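Visit report: Hornari open day, July 15, 2023
Written up for the equipment group at Nikine

Rok Gashi and I drove over to Hornari for their open day. We went because our own request for hand-held grippers and bench stations is due in February, and we had only price lists to go on. Telma Valdebenito runs the bench area there and gave us most of the morning.

The first hour was a talk in the front hall. Hornari began with two stations and now has 14, all bought in small lots. Telma said the first budget covered the grippers and left out nearly everything around them: tables, covers, lights, cable, storage, spare fingers. Those came out of the repair money, which was gone by spring. She showed us the sheet she uses now, with one line per item and a column for how long each part is expected to last.

After the talk we went through to the benches, where people were working with the grippers.
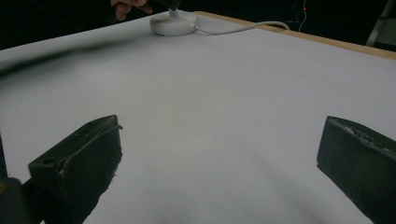

Fingers are the part to plan for. Telma orders them in sets and keeps 60 on the shelf. She used to order when a set wore out, and stations stood idle while the parts were on the way. Her supplier is Lalard, who give a lower price from 80 sets up, but she doesn't think we should buy that many in our first year. The design may change and we'd be left with old stock. Rok agreed and wants to start with a quarter of that.

We also looked at tables. Hornari bought plain ones and put the money into covers, which get replaced when they mark. Hoxha quoted them for a fitted bench with built-in lighting and power, and the price came to 1,136 per station before delivery. They turned it down. Telma's view is that a fitted bench is fine if the job stays the same for years, and theirs changes every few months.

Power needs more thought than we had given it. Our room has outlets on one wall only. Hornari had the same problem and paid an electrician twice, once for the first stations and again when they added more. Rok has asked our building office for a price to do the whole room in one visit.

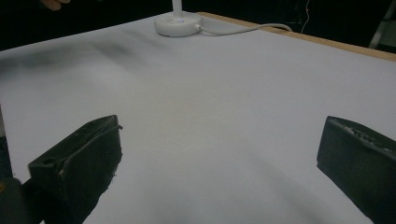
Could we rent the first stations and buy later?

Renting is possible for the grippers but made little sense for Hornari, whose rental quote passed the purchase price before the end of the first year. Telma would only rent for a trial of a month or two.

Lunch was sandwiches in the hall. Parking is behind the building, and the sign for it is easy to miss coming from the north.

In the afternoon we sat in on a short session about staff time. Hornari sets aside half a day a week for one person to check the stations, change parts and update the stock list. That time is in the budget as its own line. Ours has no such line yet.

To do before the request goes in:

- Get a written price from Lalard for 20 sets of fingers
- Add covers, lights and cable to the sheet
- Building office price for outlets (Rok)
- Decide who does the weekly check, and cost the hours
- Ask Telma for a blank copy of her sheet, which she offered to send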